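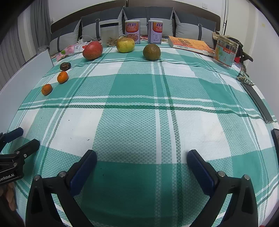 Gripper Corner: The Fingers Finally Got Their Pads

Hi all! Back again with the monthly report from the spare bedroom end of this club. Those of you who came by the shared workshop in October will remember me sulking over a pair of hand-held grippers that could close on a wooden block just fine and then spit it across the bench like a watermelon seed. Well, I've rebuilt them, and I am much happier (my wrists too, more on that in a second).

The big change is at the fingertips. I went with blue pads on the ends this time, cast from a soft two-part rubber that Mio Hamada had left over from her drone feet. The first batch came out of the mold full of bubbles. The second batch I left sitting on top of the workshop radiator over lunch and it cured in a lovely slant. Third batch, perfect! I glued them on Wednesday night and made myself go to bed without touching them, which took more self-control than I usually have.

The linkages are still black and still have the triangular cutouts. Gagnon (the print shop, for the newer folks) ran the parts for me at a thicker wall than I'd asked for, and I was all set to complain until I squeezed one as hard as I could and it barely moved. So the thick wall stays. The pivots are plain metal pins. If you're copying this build, ream the holes by hand and go slowly – I rushed one, and now I have a finger with a wobble and a bag of spares I had to pay for twice.

For testing I've moved off the bench and onto the bed. Yes, the bed, with the green-and-white checkered cloth on it. A bench is hard and flat and lets you get away with a lot. Fabric gives a little when you come down on it, so you find out very quickly whether your fingers close level or whether one of them gets there first and digs in. Mine had one that got there first. I fixed that with a thin washer, and then fixed it again with a thinner washer.

The test set is mostly groceries. Tangerines are my favorite because they're small and they roll if you come at them crooked. The apple is harder than it looks, since it's wide enough that you need the fingers well open and centered before you commit. The big red fruit with the tapered end is the one I dread, because there's no good place to grab it and it wants to twist. I've also got cans with white lids back there, and a plastic jar with a gold-rimmed lid, for when I'm feeling brave.

My tally so far is 133 tries written down in the notebook, and 78 of those I'd call clean: picked up, carried over, set down without a bounce. The rest are a mix of slips, near misses and me sneezing. I'd like to get to around 2000 before I decide anything about pad shape, but we'll see how long I can keep at it.

Now, wrists. The old grip made my hand go numb after a dozen picks. Mio suggested moving the trigger back toward the palm and I grumbled, and then I tried it, and she was right. It's a much lazier squeeze. I also wrapped the handle in bicycle tape, which looks a bit silly and feels great.

Still on my list: a softer return spring (the one I ordered from Plornlow snaps open like a mousetrap), some way to stop the pins from creeping out, and a second set of pads with ridges so I can compare. If anybody has scrap rubber sheet, even small offcuts, please drop it in the box with my name on it by the drill press. And whoever borrowed my small reamer, I'd love to have it back before the next build night.

I'll bring both grippers along to that one if you want a turn. Bring your own fruit!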